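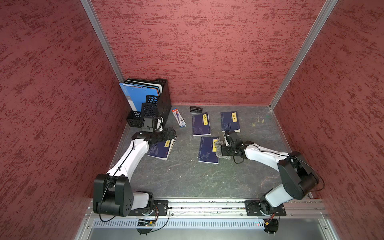 So you want to read a clinical trial paper and you're not a scientist. Me neither! I'm a retired school bookkeeper who got curious when my doctor suggested a newer blood pressure pill, and I've been reading these things at my kitchen table ever since. It took me a long time to find a way in that didn't end with me asleep on page two. Let me show you how I do it now.

You'll need the paper itself (the full text, if you can get it – more on that below), a pencil, and something like an hour. A second cup of coffee helps.

Step 1. Get the real paper

A news story about a study is a story, and the writer may have had ten minutes to put it together. Look near the bottom of the article for the name of the journal or the lead author, then search for that. If the paper sits behind a paywall, try your public library first. Mine got me one in two days and didn't charge a cent. You can also email the author listed as "corresponding" on the first page. I felt silly doing that the first time, but she wrote back before lunch with the PDF attached and a very kind note!

Step 2. Read the summary, then put it aside

The abstract is that block of text at the top. Read it once so you know what the study is about, and then try to forget how it ends. I write the main question in my own words at the top of the page. If I can't do that, I read the introduction until I can. Usually it comes out as something plain like "does this pill lower blood pressure more than the old pill?"

Step 3. Find out who was in it

Skip ahead to the methods section (I know, it looks awful) and hunt for the participants. How many people? How old? Who was left out? There's often a table called Table 1 or "baseline characteristics" and I love that table. My friend Renu Negi and I once got all worked up over a trial of a sleep medicine, and then she noticed that nobody over 65 had been allowed in. We're both past that. It was still worth reading, we just had to hold it a little more loosely.

Step 4. What was it compared with?

Look for the words placebo, control or "usual care." A new drug that beats a sugar pill has cleared one bar. A new drug that beats the one you're already taking has cleared a different one, and that's normally the one I care about. Check for "randomized" too, meaning people were put in groups by chance, and "double-blind," meaning neither the patients nor the staff treating them knew who got what.

Step 5. Turn the percentages into people

Get your pencil out for this part. Let's say a paper reports that a drug cut the risk of a bad headache by half. Wow! But half of what? Picture 200 people, split evenly, so 100 get the drug and 100 get the placebo. If 2 people in the placebo group had the headache and 1 in the drug group did, that's half. If 18 had it in the placebo group and 9 in the drug group, that's also half, and to my mind a much bigger deal. Write the actual counts in the margin every single time. If you can only find the percentages, multiply them by the size of each group and you'll get close.

Step 6. Check the side effects

They're often in a table toward the back, labeled "adverse events." Compare the two columns, because people on placebo get sore throats and upset stomachs too. Then see how many people dropped out of each group and whether the paper says why. I once skipped this step and had to take back everything I'd told my sister on the phone.

Step 7. Look at who paid

Funding and conflicts of interest are usually in small print at the very end. Company money doesn't make a study wrong, and plenty of good trials get done that way. I just like to know, and I jot it down next to my question from Step 2.

Step 8. Now read their conclusion

See if it matches what you scribbled. When it does, great. When it doesn't, go back and find the spot where you and the authors parted ways – often I've misread a table, and now and then they've been a bit cheerful about a small result.

One last thing, please don't stop or change a medicine over something you read, however carefully you read it. I take my margin notes to my appointment and ask about them there. My pharmacist is good for this as well, especially on a Monday afternoon when the line is short.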